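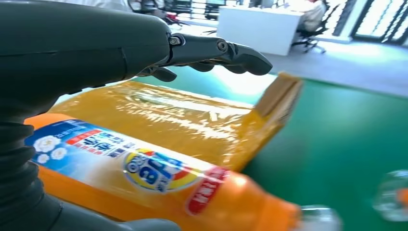
Should detergent bottles stay in the shrink wrap until you need them?

Leave it on if they're going to lie on their sides or get moved again. On a shelf, standing up, it does nothing for you.

Plitwood Household Board > Laundry and Storage > Shrink wrap on detergent, keep or cut?
Thread started 7 October 2020

dryerlint_dan
That's the answer pinned at the top of this section and I don't buy it. I've been getting the wrapped packs from Geddes since April and I'd like to know what the wrap is supposed to protect. The bottle is already plastic. It already has a cap. If the cap leaks, the wrap just holds the leak against the label and you find out when you pick it up.

hallcloset
It holds the leak, period. I'd take a sticky wrap over a sticky shelf. Mine ride home in the trunk and then sit in a tote on their sides for weeks.

dryerlint_dan
So it's a drip tray you can't see into. And have you ever had one sealed well enough to hold liquid? Mine have holes at both ends. Store wrap is there so the pack doesn't come apart and somebody doesn't walk off with half of it.

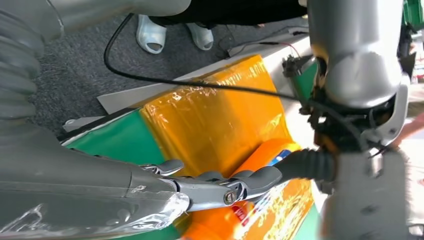
Glossy wrap, creases and all, with a bottle lying on its side.

hallcloset
Fine, not waterproof. Slower, then. I'm still not cutting it in the driveway.

sudsy_in_ohio
Can we talk about the caps instead? Clear caps scratch and crack if you look at them wrong. I went through 12 bottles of the Karnix refill last winter and two had a split at the neck. Both had been in the wrap the whole time, so make of that what you will.

dryerlint_dan
I make of it that wrap doesn't help.

hallcloset
Or that they were dropped at the warehouse. Two bottles proves nothing.

sudsy_in_ohio
Didn't say it did.

beigetowel
What I do: cut the wrap, wipe each bottle, squeeze the cap area over the sink, then lay them side by side on a mat for a night with the caps all pointing the same way. Anything that's going to weep does it on the mat. After that they go on the shelf standing up. The wrap goes in the trash because our pickup won't take film.

dryerlint_dan
A whole night for soap. How often does one weep?

beigetowel
Over 20 bottles so far and one was bad. Took me five minutes of actual work in total, the mat does the rest.

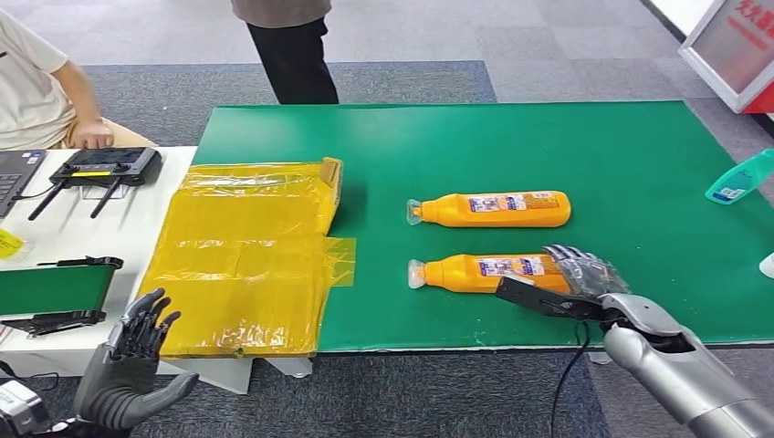
tallpantry
Side by side is fine for a leak check but I would not store them that way. The level sits right against the cap and sooner or later the thread lets go. I don't care what the cap is made of.

beigetowel
Agreed, one night only. I said standing up after.

hallcloset
My shelf is too short for standing up. That's the whole reason I started on the tote.

tallpantry
Then buy the smaller ones. Geddes lists a 704 ml as well as the 1,660 ml, and the small one fits under a Grillotero wire shelf with room for your hand.

dryerlint_dan
And costs more per load, I'd bet. Every time the fix is "buy the smaller one" somebody's making money.

tallpantry
Check the shelf tag. Where I shop it's a few cents.

dryerlint_dan
I'll check. I still say the pinned answer needs changing — it says leave the wrap on if they're on their sides, and three people here just said don't keep them on their sides.

sudsy_in_ohio
One person said that. You and beigetowel said other things.

hallcloset
Tote's staying. I'll put a towel in the bottom.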